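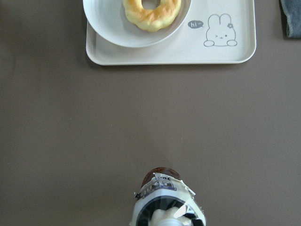
3.2 What people told us about eating lunch alone

Figure 2. A white bowl on an off-white tray.

I went into the Troststead survey thinking I'd hear a lot about loneliness, and I did hear some! But mostly people wanted to talk about soup. We got 1,963 replies, and after I tossed the blank and doubled-up ones we had 1,793 left to work with (my coauthor Endang Pelupessy checked my sorting, thank goodness). A tray like the one in Figure 2 came up again and again in the write-in answers – folks who carried lunch on a tray said they sat down longer than folks who ate out of the package.

I then called 40 of them back in June. Those calls ran long, and I loved them. One woman told me she sets out a cloth napkin even for crackers. I coded her under "ritual," though Endang argued for "habit," and we still disagree. Section 3.3 gives both versions of the coding.

2 comments
40 shares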